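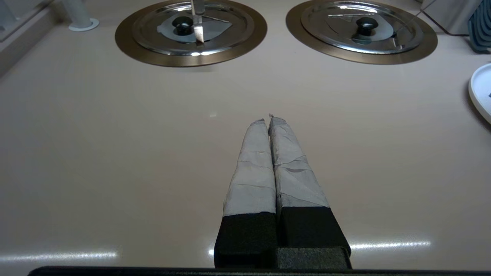
Tape vs. molded pads on parallel grippers
Posted by Lụa Lâm, Jul 28, 2022
12 replies | 3 shares

So I've been going back and forth between two grippers on the kitchen setup, the Skakar and the Vellar, and I'm leaning toward the Skakar with plain grey tape wrapped over the fingertips. The Vellar comes with molded pads and they're lovely, but they're thick, and I kept bumping knobs I meant to grab. Black round knobs on shiny steel lids, if that helps. Anyone else still wrapping fingers by hand?

ridgeline_tom
Yes, and I'd stop. Your tape is already creased and there's a frayed bit sticking up on the right tip. One finger is wider at the base than the other too. How are you comparing anything with that?

Lụa Lâm
Fair, I layered the right one at an angle and it shows! But I rewrap every 4 days or so and my grasp numbers barely move. I logged 855 tries on the Skakar.

pennywhistle
855 on one gripper and how many on the Vellar?

Lụa Lâm
Um. A lot fewer. Working on it.

ridgeline_tom
There you go then.

mossback
I'm with Lụa on the tape (cheap, grippy, you can fix it in two minutes) but I'd worry more about the wrist camera. Polished lids plus a pale glossy-ish counter is rough. Ours blew out every highlight until we locked exposure in Ogilvie. Are you on auto?

Lụa Lâm
Auto, yep. Counter's more matte than glossy but I do get bright streaks on it. I'll lock it tonight and rerun both.

pennywhistle
Try the Fustitz controller while you're in there, the close is way softer. Over a month on mine and no complaints.

Back to top | Contact the moderators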